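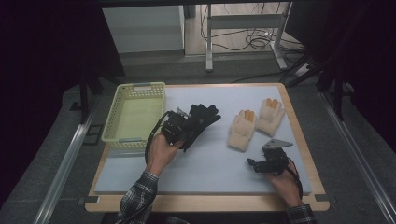 Csaba Mészáros wants the zero taken on both grippers before every block, and he would like it written down this time. Fine. Entry for May, bench 2, Storkero hand-held pair.

Left unit: closed reading 7 counts, stable over three closes. Full open 808. No change to the offset.

Right unit: closed reading drifted from 7 to 31 during the morning. Full open 583, should be near the left one. Backed out the encoder set screw, reseated the magnet, retightened. Full open now 801. Good enough to run, not good enough to forget. Agathe has the spare encoder board on order from Coneck.

Cables: strain relief on the right unit redone with a longer loop. The old one pulled on the connector when the wrist rolled outward. Left cable not touched.

Fingers: check the ridges for wear at each service. Replace in pairs only, the pads from the last Pesside batch are slightly thicker and a mixed pair will not close square. Wipe with a dry cloth, no solvent.
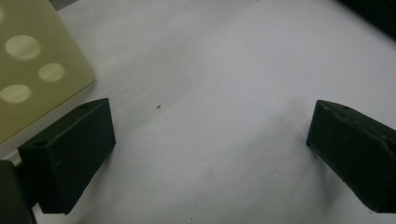

Gripper camera, fingers apart. Scuffs along upper edge of right finger.

Open items:
- repeat right zero after 400 cycles, log against today
- Yeison to confirm torque on the set screw, the sheet gives two values
- clean white surface before next block, dark speck between the fingers

Left unit back in use 2:15 pm. Right unit on watch.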